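The Long Way to Teach a Machine to Pick Up a Cup

The pitch reached me in September, in a slide deck with a lot of white space. Nolura, a company with offices in Killstead, would teach robots to tidy a kitchen by having people do it first. No programming. No expensive arms bolted to the floor. You hand someone a gripper with a camera on it, they do the chore, and the machine picks up the habit.

I have been writing about automation long enough to be wary of the word "habit." So I asked to see the part that comes before the robot.

That part happens at long tables. Kaan Bayram runs the collection floor, and he met me at the door with a spare gripper, which he made me carry the whole visit so I would know what it weighs. By lunch my wrist ached. His people work with theirs until the shift ends.

The job goes like this. A collector gets a task on a card, say, "put the cup on the saucer." The collector squeezes the handle, the fingers close, the cup goes over, the fingers open. One example. Then the cup is moved a little and it all happens again. Nolura asks each collector for 40 usable examples before a break. The week I visited, the floor had recorded 3233 attempts at a single family of tasks. After review, 1346 were kept.

I asked Bayram what was wrong with the others. He ticked off reasons on his fingers: hand moved too fast, thumb over the lens, task finished in some clever way that nobody wanted copied. "People get creative when they're bored," he said. "The model doesn't know it's a joke."

There are also stretches when the recording is running and the fingers are open over bare wood. I had assumed those would be thrown out first. Ilgın Öztürkmen, who heads review, told me she wants some of them. A robot has to know what its own hand looks like when it has hold of nothing.
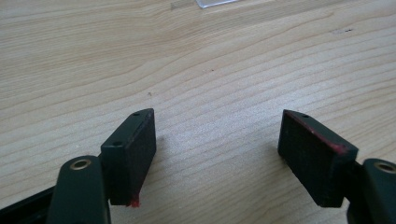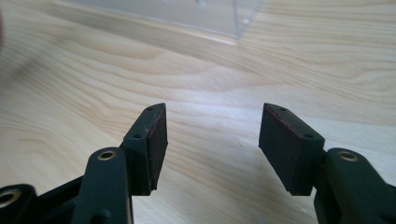 The gripper over the tabletop, with its padded fingers apart.

Öztürkmen's reviewers sit in a separate room with the blinds down and watch clips at double speed. They mark where an example starts and where it stops. I tried it for half an hour and disagreed with the reviewer beside me on nearly every clip. Does the grasp begin when the pads touch the cup, or when the hand commits to it? The written guide says contact. The reviewer said she goes by feel when contact is hard to see, and it is often hard to see.

That bothered me more than the discarded attempts did. A good deal of the sales talk in this field rests on the idea that the data is simply what happened. What I saw was a record of what happened after several tired people had decided which bits of it counted.

Lambros Zervas, who founded the company, didn't argue the point. He argued that it washes out. Give the system 2000 clean examples of a task, he told me, and the odd late mark won't matter. I asked how he knew. He said they had tested it. I asked where, and the answer was Brerkgate, the company's own test kitchen, which is laid out a lot like the rooms where the examples are gathered.

I watched a robot work at Brerkgate. It put a cup on a saucer, and did it nicely. It did it again with the cup turned around. Then I took a mug from the staff sink, one with a fat handle, and asked if we could use that. There was a short discussion. The robot closed on the air beside the handle, lifted nothing with great care, and set nothing down on the saucer.

"That mug's out of distribution," Erhan Uysal, the engineer on duty, said. He meant they hadn't collected it. He was decent about it, and he wrote the mug down.

For an outside opinion I called İlker Ertürk, who spent years building warehouse pickers at Tiongson and now consults. He likes the handheld method. It's cheap, he said, and it gets you out of the lab. His complaint is with how it gets counted. Companies report how many examples they have, and investors hear how many things the robot can do. "Ask how many different tables," he told me. "Ask how many different hands."

I put both questions to Zervas by email. He answered the second: the collectors vary in height and some are left-handed. On tables, he said the team was looking at adding more.

Back on the collection floor, Bayram had already received the new card. It said "fat-handle mug," and a collector was waiting for somebody to go out and buy one.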